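Marras opens home interiors showroom in Plarnbridge

Plarnbridge, December 2022 - Marras, the home furnishing company from Wistdale, announces the opening of its second showroom. The new space in Plarnbridge has four room settings, furnished completely, so the visitors can see how colours, fabrics and lighting work together before they decide for their own home.

The showroom presents for the first time the full Unex collection, which was shown in a smaller selection in August. It contains 202 articles, from sofas and side tables to curtains, rugs and lamps. All the upholstered pieces can be ordered in 30 fabrics.
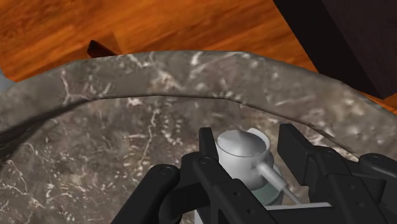
Unex was developed around calm and natural colours. The designers of Marras wished for a palette which is easy to live with during many years, and which accepts also older furniture that a family already owns. Warm grey and taupe with thin white veins, as in the marble of the round basin, go well beside an orange wood floor, and the collection takes up the same tones in its linen and wool. Stronger colours, such as rust and deep green, are kept for cushions and throws.

Customers can book a colour consultation of about 29 minutes, free of charge, at the showroom counter or by telephone. It is recommended to bring a floor plan and samples of existing paint or fabric. Delivery is offered in Plarnbridge, Wistdale and the neighbouring towns.

Media contact: Marras press office, Wistdale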